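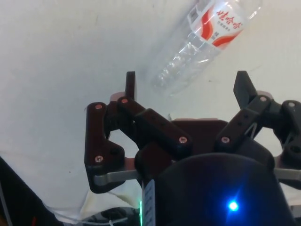

Section 7. Bottles and jars

Fendbridge can pick up light containers from a table, hold them and put them down at a taught point. It does not open them. Twisting off a lid needs a second arm, and the Riis add-on for this is not supported in this release. Plan on a person for that part of the chore.

1. Clear the table within reach of the arm.
2. Place one container at a time. Bottles may lie on their side.
3. On the Nasano panel, choose Pick, then Soft.
4. Press Start and keep your hands back until the arm stops.

Note: Clear plastic is harder for the arm to find than cardboard or painted metal. If it misses twice, turn the container a little and start again.

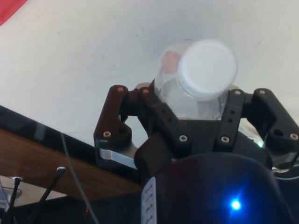 5. Check the grip before you allow the lift. The fingers should press on the body of the container.
6. Press Lift. To put the container down, press Place.

Caution: Do not lift more than 275 grams in Soft mode. Do not use glass.

Caution: Thin bottles can buckle. If the wall folds inward, press Release and lower the grip setting to 8 or less.

Sorting a full shelf without someone watching is not yet possible. See Section 8 for supervised runs.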